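Larkton students win longer notice for campus events after policy vote
14 Feb 2022
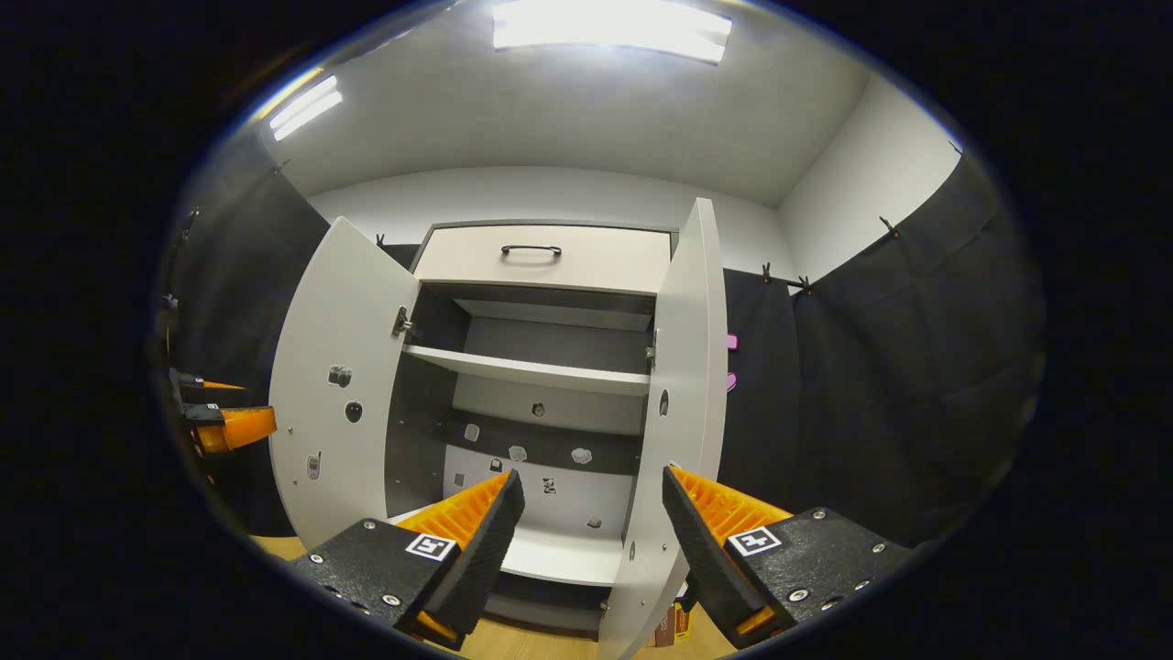
A white cabinet with both doors open beneath a wide drawer.

Students and staff at Larkton University will soon have a clearer idea of where they stand when they want to hold a meeting, hand out leaflets or invite an outside speaker on to campus, after the university's governing council voted to adopt a new policy on the use of its grounds and buildings.

The policy, which has been in the works since November, replaces a rather tangled set of rules that had grown up over many years and which, as anybody who has ever tried to book the steps outside the Solter Building will know, did not always agree with one another. Under the old arrangements a student society could be told one thing by the bookings office and quite another by its own department, and more than one debate ended up being moved at the last minute or dropped altogether.

The new rules are a good deal shorter. Societies will be able to use the Solter steps and the lawn beside the Cordeiro Library for speeches, stalls and peaceful protest without asking permission first, so long as the gathering is of no more than 30 people and doorways are kept clear. Larger events will still need to be booked, but the university must now give its answer within 3 working days, and if the answer is no it has to put its reasons in writing. The council also took out a line that had allowed an event to be refused if it was "likely to cause discomfort", a phrase that had worried a good many lecturers as well as students.

It was this last change that brought the most post. The university asked for comments over the winter and received 420 of them, from first-years, porters, professors and even a few former students who had plainly kept up with things from a long way off. Of those who wrote about the discomfort line, 71 per cent wanted it gone. Others were less sure, and several student groups asked, very reasonably, what help there would be for people who find themselves the target of unkind or threatening words. The policy now says that harassment and threats remain breaches of the student code wherever they take place, and it sets out who to speak to.

There was a longish discussion before the vote about amplified sound, too, which will be allowed on the lawn at lunchtime only and not at all during the exam period. Those revising in the library will no doubt be glad of it.

The same rules will apply at the smaller Solton campus across the river, where the covered walkway by the bus stop has been added to the list of open spaces at the request of students there. Drop-in sessions for society officers will be held at both sites before the policy comes into force after the Easter break, and printed copies can be picked up from the students' union or from either library desk.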